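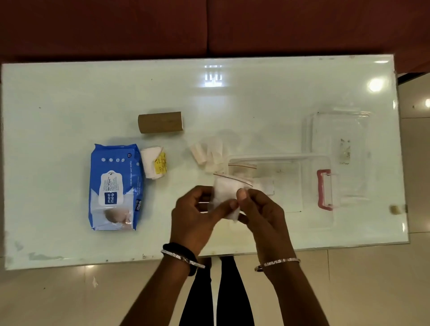 Chapter 2. Evaluating a Demonstration Recording Service

Contents | Previous | Next | Glossary

Feb 26, 2023
By Kaede Ichikawa

A household robot that learns by imitation needs recordings of people doing household work. Few buyers make these recordings themselves. Most license them from a service, and the quality of the license depends on details that a sales sheet tends to leave out. This chapter reviews one such service, Handura, sold by the firm Gikine.

Handura supplies first-person video of manual tasks in homes, with a written task log for each session. The catalog reviewed here lists 317 sessions. Of these, 213 fall under sorting and packing, the group used in this chapter. A typical session in the group has a person at a low table putting soft goods into small zip-lock bags.

Bagging is a useful test for three reasons. The bag is clear, so its outline is hard for a vision system to find. The contents are soft cotton or gauze and have no fixed shape. The closure needs two hands: one holds the bag while the other pinches along the zipper. A still image of this grip does not show whether the bag is being opened or sealed. The label must therefore come from the video before and after it, and the buyer should check that the service marks these boundaries in the same way across sessions.

Surfaces matter as well. A glass tabletop reflects ceiling lights, and the reflections can be brighter than the objects. Clear plastic containers on glass add a second difficulty -- their rims may be the only edges a detector can use. Handura does not remove such sessions, and it does not tag them either. Rullura, a competing service, tags glare but offers fewer home settings.

Section 2.1 sets out the license terms. Section 2.2 applies the Hauksdóttir checklist to the task logs, beginning with the start and end times of each grasp.

Last updated: June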